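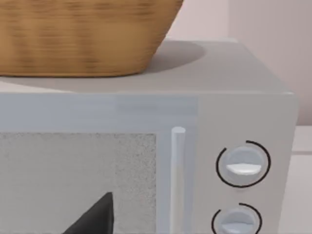

Wrist view in the sim kitchen: microwave front with the finger left of the handle, basket on top.

Aug 19, 2019

Microwave door task, teleop in simulation. Liya Fikre was driving in the morning and I took over after lunch. We want 600 demonstrations for the Ollitz set before we touch the policy again, so today was mostly to find out if the control feels good enough to ask other people to do it.

It is better than in February, but the approach to the handle is still hard. The handle is a vertical cylinder and it is almost the same gray as the door, so in the wrist view I lose the depth when I come from the left. Liya comes from the left also, but she keeps the fingertip low and in front of the window mesh, stops, and only then moves across. I tried to copy her and my hand was more calm. I think we should write this in the operator sheet as the normal way to start.

Things I changed:
Translation scale on the Pemix controller is now lower when the trigger is half pressed. Full speed otherwise.
Rotation is locked until the operator holds the side button. I was turning the wrist without wanting it, and the replay showed it in many episodes.
Episode limit is 600 steps. Before, slow operators were cut in the middle of the pull.

The knobs are not part of this task. I left the collision on for them, because later Mao wants a "turn the upper knob" task with the same kitchen and I don't want two versions of the asset. The knobs have no numbers, only the black arc around each, so for that task the instruction must say the angle in some other way -- maybe "half way", to discuss.

The basket stays fixed on the top for now. Liya asked if we randomize it. I would say yes, but after the first 10 clean episodes are checked by both of us.

One problem not solved: the replay from the Zilletti logger is 2 frames behind the joint states. For the slow approach you don't notice it, for the pull you do. I shifted by hand in one file and the contact looked right -- need to do it properly in the export script, and to check if the old files have the same delay.

Next: Liya records with the new scale, I fix the export.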